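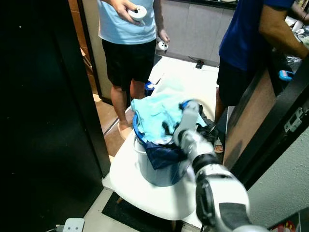
Pletivden Shared House -- Laundry and Kitchen Meeting, June

Present: Svatopluk Doležal (chair), Natália Vrabec (minutes), Rostislav Trnka, Ľubica Lukáč
Apologies: Tatiana Ondrejka

Opened 7:00 p.m. Previous minutes accepted with one correction: the detergent order was placed with Baláž, not Flindurine.

1. Sorting of laundry

R. Trnka reported on the use of a single bucket for collecting clothes and towels before washing. Light and dark items currently go in together. The bucket has no divider, and whatever went in last has to come out first.

Ľ. Lukáč asked that towels be kept apart from dark clothing. S. Doležal preferred one container with sorting done at the machine. Discussed at length. Agreed to try separate collection until the next meeting.
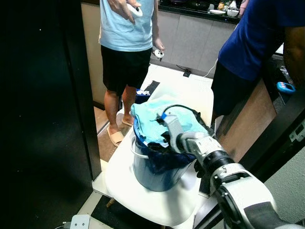
Item 1: light blue towel over dark cloth, bucket on chair seat.

Action: R. Trnka to get a second bucket, same size, with handle. Spending limit 50.

2. Height of the bucket

N. Vrabec asked that the bucket be raised off the floor during loading and unloading. A chair seat is high enough but leaves no space to lay items down. A table gives more space, but then it has to be cleared before meals.

Agreed: chair for loading, table for sorting. Table to be wiped after use. Mats stay where they are -- the tile is slippery when wet. 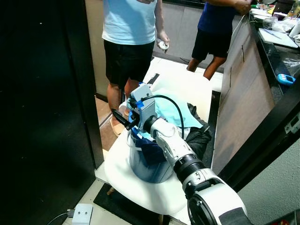 Dark items may stay in the bucket while the light ones are spread out and checked for stains. White fabric is to be folded and put away first. Pockets to be emptied before anything goes in the wash.

Ľ. Lukáč noted that food preparation and sorting should not overlap. Knives and cutting boards to be washed and put away after cooking. No objection.

Action: Ľ. Lukáč to post the sorting order by the kitchen door.

3. Detergent

Flindurine powder is running low. The present dose of 100 ml per load was considered too high for small loads. T. Ondrejka had sent a note in favor of liquid. Deferred until she can attend.

4. Other business

Drying rack from Pletivden stores has a bent leg. S. Doležal to straighten or replace it.

Next meeting: Sunday, same time. Closed 7:50 p.m.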